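A day out at Hardale, and a robot that stocks shelves

23/07/2024

I've been meaning to write this up ever since we got home, but the courgettes have gone mad and my sister came to stay, so it has had to wait its turn. Anyway! A little while ago I went along to the open day at Hardale, which is the big low building past the garden centre, the one I must have driven by a hundred times thinking it was something to do with carpets. It's full of small firms making robots and bits for robots, and once a year they let the likes of me in to have a look.

I got my ticket through the library, of all places. There were 254 of us booked in for the morning session (I know because it was written on a whiteboard by the door, next to a reminder about the bins) and we were split into groups with coloured wristbands. I was green. Green went to the canteen first, which suited me very well, as I'd left the house with only half a slice of toast inside me and they'd put on a decent flapjack.

First proper stop was Holzer, who make joints. I hadn't thought of a joint as something you'd make a whole business out of, but a very patient young woman let us turn one by hand and it moved like butter, no wobble whatsoever. She passed round one that had been run until it wore out, and you could feel the grittiness in it straight away. A man in our group asked her whether she could do his hip. I expect she gets that a lot, but she laughed very kindly.

Then up the ramp to Kultano, and this was the part I'd really come for. They're teaching robots to work in shops – tidying shelves, putting things back where they belong, fetching an item if it's asked for. Our guide was Giang Quách, who has been there since the firm was two people and a kettle, and who has the gift of explaining things without making you feel like a turnip. They have shop shelving set up in there with proper groceries on it, drinks and jars and tubs of chewing gum, and cans of crisps along the lower shelf. A lot of the packets had Chinese writing on, and I spent far too long wondering what flavour the crisps were.

What struck me most was how much there is to a job I've done myself without a thought. I had a Saturday job in a grocer's when I was sixteen, and I could face up a shelf while chatting about the school disco. Giang talked us through what the arm has to cope with: the lip at the front of the shelf, the things standing behind other things, a jar that's slipperier than the one beside it, and how hard to squeeze.

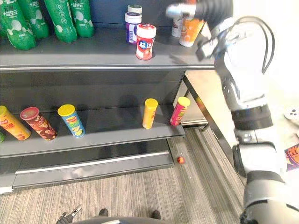
I asked whether it minded when customers leave things in the wrong place, as I am a terrible one for abandoning a tin of tomatoes among the biscuits. Giang said that people like me are the reason they don't set everything out in neat rows for practice. The team muddle things up between goes, and they've logged 883 goes on the one set of shelves since the spring. I felt I'd contributed to science, in a small way.

It's slower than I'd imagined, I must say. You find yourself holding your breath and leaning forward, and then realising that everyone else with a green wristband is leaning forward too. A little boy at the front kept whispering "go on, go on" to it, and I was rather with him.

We finished up at Cakuvix, who do the software side. I'm afraid most of that went straight over my head, although they had lovely chairs and I was glad of the sit down. I came away with a pen and a leaflet, and only found out at the bus stop that the number 19 doesn't run past Hardale in the school holidays. So I walked as far as the garden centre and bought another fuchsia while I waited for my lift.

If they do it again next July I'll certainly put my name down, and I'll take Mum this time. She's already asked whether one of them could do her top cupboards.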